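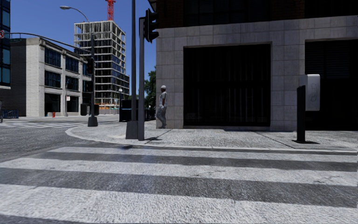 The far corner of the crosswalk in Plistel, the simulator our club is using this year.

Home | Posts | Replies | Clubs | Search

Print this thread | E-mail this thread

I help out with a high school robotics club and we signed up for the Brendum sidewalk challenge in January. Simulator only. The kids write the code that drives a delivery robot through a few city blocks. I have complaints. Thread.

First the number everyone in the club is repeating: 282 out of 300. That's how many practice runs our code finished without a fault. It went on a poster the same afternoon. I asked what the 300 runs had in common and got a lot of blank looks.

What they had in common was the start point. Same curb, same heading, same hour of fake sunshine. You can get very good at one street corner that way.

One of the students did go back and change the start heading a little. They ran 20 of those. I'm leaving the result out because they asked me to, and they're fixing it, and that's more than the grown-ups on the forum have done. 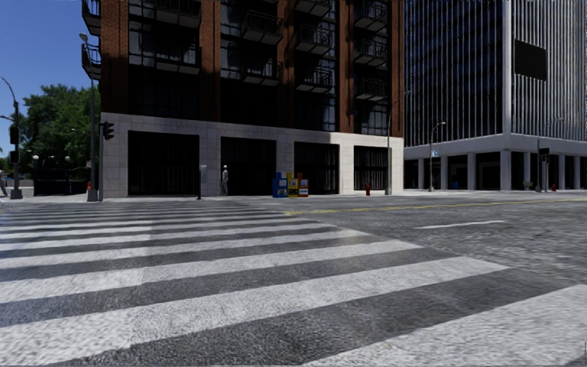
The scoring sheet has a line called "pedestrian awareness" and I'd love to know what it measures. Our log gives full marks for any run where the robot doesn't touch a person. Okay, but look at who it had to be aware of at this crossing. There's somebody in light clothes on the sidewalk over by the brick building, near the three newspaper boxes, and the whole crosswalk lies between them and us. A shopping cart could pass that test.

I put this to the organizers in writing. The answer was that the difficulty "increases in later stages." We're in the later stages! There is one more stage.

Same with the sky. Clear blue every time I've looked over a kid's shoulder. Our town had slush on the sidewalks for most of last winter. If the course has a rain setting, it isn't in the menu they gave the schools.

To be fair to the kids, the work on curbs is good. They wrote their own check for where the sidewalk stops, and they tested it on corners that bend as well as on straight edges. That took three weeks of after-school time and I watched most of it. Lots of arguing. Somebody threw a marker.

What I don't buy is the next step, where the Gatent flyer says teams "gain skills that transfer directly to street robots." Directly? We've never had a wheel on pavement. The club owns one rolling chassis and its left motor squeals.

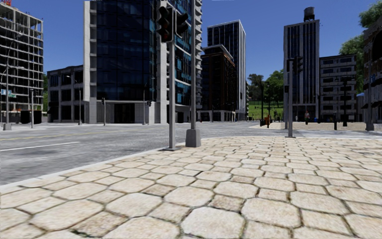 Stone paving on the Villaseñor route, with the crossing off to the right.

About that paving. Villaseñor is the hard route, and the reason it's supposed to be hard is the ground. Big slabs, smaller stones wedged in between, dark joints with moss and dirt in them. The kids were worried their edge finder would take every joint for a curb, and for a while it did. The robot would creep up to a crack and sit there like it was at a cliff.

They fixed it by throwing out any line too short to be a curb. Fine for a contest. I asked what happens with a short curb. Silence, then "are there short curbs?" So we all went outside and walked down the block behind the gym, and yes, there are.

Best hour of the whole project, if you ask me, and it's worth zero points.

Another one. The club log says the robot "recognized" the signal 108 times. I opened the log. It recorded 108 times that there was a signal in view. It doesn't say which way the signal head was facing or if it was meant for us. Knowing a traffic light exists is a low bar.

I made them rename the column. They were annoyed. The new name is "signal in view" and the poster now has a strip of tape on it.

Someone replied to ask why I bother if I think it's all junk. I don't think it's all junk. I think a simulator is a decent place to make your first mistakes, and a bad place to get your confidence from. Our kids have made plenty of mistakes. I'd like them written down with the same size marker as the wins.

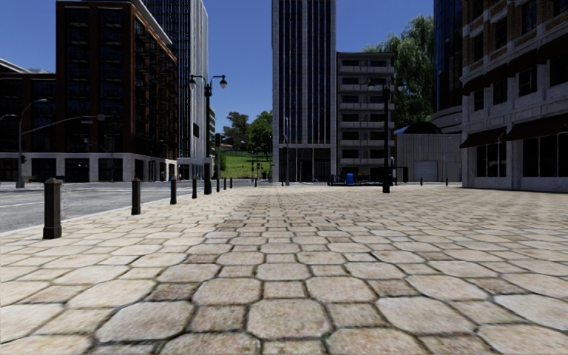
And I'd like the contest to quit grading on averages. One total score per team hides everything. A long easy stretch with no one on it counts the same as a busy corner, minute for minute, so the smart move is to go slow in the open and rack up clean time. Two teams on the forum have already figured this out. I can't even blame them, it's in the rules.

We had a club vote on whether to do that too. They voted no, by a lot. Then they asked me if voting no was going to cost them the trophy. Probably, yeah.

Where we are tonight: new start points are in, the short curb thing is still open, and the final code is due at 6 p.m. tomorrow. I have told them I won't be impressed by any percentage that doesn't come with a list of the failures next to it. Two of them have started the list. It's longer than the poster.

Replying to the one about cost: the school paid the Brendum entry fee and the software came with it. Pizza was on me.

Print this thread | E-mail this thread

More from this account
Why our line follower only works in the library
Reading the Gatent flyer with a red pen
That motor is still squealing
What a judge asked us last spring, and what we should have said

Related threads
Plistel on old school laptops: settings that help
Villaseñor route, questions before the deadline
Starting a robotics club with one toolbox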